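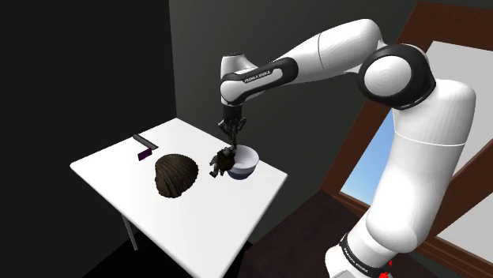
Do I need to feed a sourdough starter every single day if it lives in the fridge?

Once a week is plenty for most people, and plenty of us leave it longer than that.

Search this forum
Advanced search

Starter gone grey on top, bin it?
4 replies · June 16, 2024

crumbly_jan
Morning all. I went off to my sister's in Prinimwood and left my starter at the back of the fridge, and I've come home to a layer of greyish liquid on top and a smell like nail varnish remover. The book I've got says to feed it daily come what may, which I plainly haven't done. Do I chuck it and start again? I've had it since August and I'd be quite sad to see it go.

Virgil Husar
Don't chuck it! The grey stuff is just hooch, it means it's hungry. Pour it off or stir it back in (I stir, I like mine sour), then take a spoonful, put it in a clean jar and give it fresh flour and water. Leave it out on the side in the kitchen. It might sulk for a day or two. Mine once went the whole of a house move to Unamstead in a box marked "bathroom" and it came back fine, though the first loaf was a doorstop.

If you see pink or orange streaks, or anything furry, that's different and it does have to go.

breadbinbarry
Going to disagree with Virgil a bit here. Yes, it'll come back, but I don't think "plenty of us leave it longer" is great advice for somebody with one jar and a book. A starved starter makes slack dough and then people blame their flour, or their oven, or themselves. I feed mine every morning while the kettle's on and it takes no time at all. Also I'd pour the hooch off every time. Stirring it back in makes the bread taste of paint, sorry Virgil.

Virgil Husar
Barry, we've had this one before and I'm still eating my paint bread quite happily. Every morning is lovely if you bake every day. I bake at the weekend and I'm not throwing flour down the sink all week for the sake of it.

ottoline_p
Can I stick my oar in for rye? I keep mine on wholemeal rye from the mill shop at Jandside and it shrugs off neglect in a way the white one never did. I keep it stiff as well, more like a paste — it seems to go hungry more slowly. Two spoons of flour to one of water, squash it down, lid on loosely. When I want to bake I take a lump out the night before and loosen it up with warm water.

And Jan, whatever you do, dry a bit. Spread some thinly on baking paper once it's lively again, let it go crisp, crumble it and keep it in an envelope. I've got some tucked in the back of a Moldovan cookery book I never use otherwise.

crumbly_jan
Thank you all! I poured the liquid off (sorry Virgil), fed a spoonful with strong white and a bit of rye I had in the cupboard, and it's sitting by the bread bin with an elastic band round the jar so I can see if it moves. No streaks, no fur. There are a few bubbles down the side already — I'm choosing to be hopeful. Will try the drying thing too, never heard of that. Barry, I admire the morning routine but I know myself too well.

breadbinbarry
Fair enough. Give it a couple of feeds before you ask a loaf of it though. And use warm water, out of the tap is fine.

2 people found this thread helpful
Share 4 · Log in to reply

Related threads
Stiff starter or runny, which do you keep?
Why is my crust so pale?
Banneton sticking no matter how much flour I use
What to do with discard (pancakes, crackers, that sort of thing)
Tin loaf recipe that isn't too sour for children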